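Tube stock: storage and cut lengths

The gray tube is now kept on the lower rack at Kavurholm, sorted by length. Full lengths go at the back and cut segments in the front bins. Bram De Bruijn has relabeled the bins, and the old stock codes should no longer be used on request forms. The maximum length the rack will take is 900 mm – longer pieces stay in the yard store until they are cut.

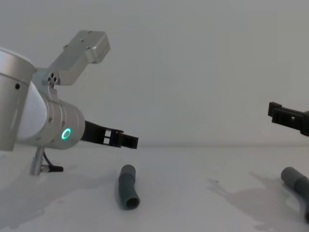 Segments are to be deburred at both ends before they go into a bin. Wipe the bench down after cutting, as swarf left on the white surface scratches it. Pieces with a visible crack or an out-of-square end go in the scrap crate by the door. Measure on the outside of the tube and write the length on the bin card in millimeters.

Requests for non-standard lengths go to Jeanine Wouters, with 2 working days' notice. Quote form 756 and state the tolerance; forms without a tolerance are cut to the shop default. The next stock check covers both the rack and the yard store.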